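Quick one on list cleanup before the holidays eat everybody's week.

We moved Woo's welcome emails over to Vemutar in March. 753 contacts came across, and 27 of them had opened anything in the past year. Ouch. So – tagged the sleepers, sent one plain "still want these?" note, no images, no coupon. Then cut whoever didnt click. 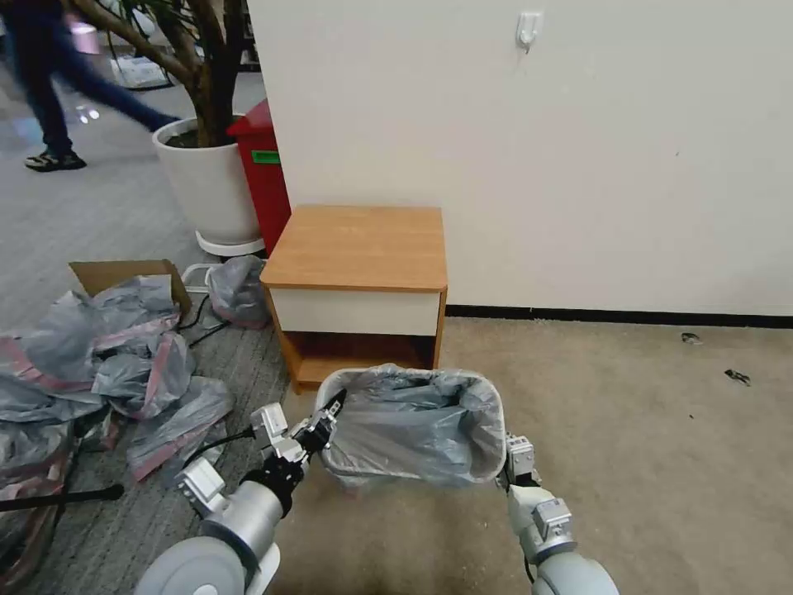
Smaller list, cheaper plan, and the reports finaly make sense. If your over 600 names, try it on one segment first. Segment setup questions go to A-yeong Tak, just hit reply.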